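[groltiditz-students] Re: Week 5 task, block stacking in the simulator
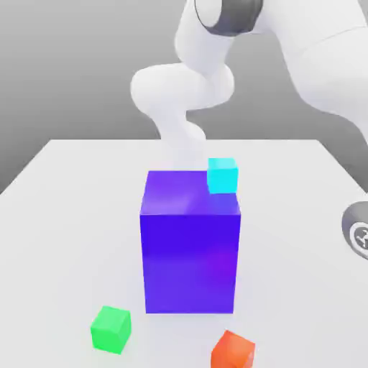 Task 2 in the simulator, cyan cube on the big block, green and orange on the table.

Hi Santino,

Answers to your questions in order.

The orange and green cubes are turned at an angle on purpose. The start positions come from the random seed, and the seed sets the rotation as well. If your script only reads x and y and ignores the angle, the fingers will close on the corners and the cube will spin out. Read the third value too.

The big block is fixed. You can't push it, so don't spend time trying to move it closer to the arm. Its top counts as a surface like any other, and a cube may be left anywhere on it as long as it stays there when the arm moves away.

On scoring, I ran the Filach version of the script overnight for 1,000 attempts and it placed the cube 427 times. The Toledo version did worse, 117 out of the same number, but it was written for last year's arm model and the joint limits are wrong. Please use Filach as your starting point. Anything above 427 goes forward to the Dokdale round.

Your third question, about speed: there is no bonus for it. An attempt is stopped after 55 seconds and counted as a miss.

The lab is open until six on Friday if anyone wants to run theirs on the faster machines. Bring the script on a stick, the shared drive is still full.

Fathima Sultana

On Tuesday evening Santino Painemal wrote:
> Hello all,
> I have the arm reaching over the big block now but I keep
> losing the cubes on the table. Are they meant to be at an
> angle or is my scene file broken? Also, can the big block
> be moved, and do we get extra points for a quick run?
> I'm also not sure which of the two old scripts we should
> be comparing against.
> Thanks,
> Santino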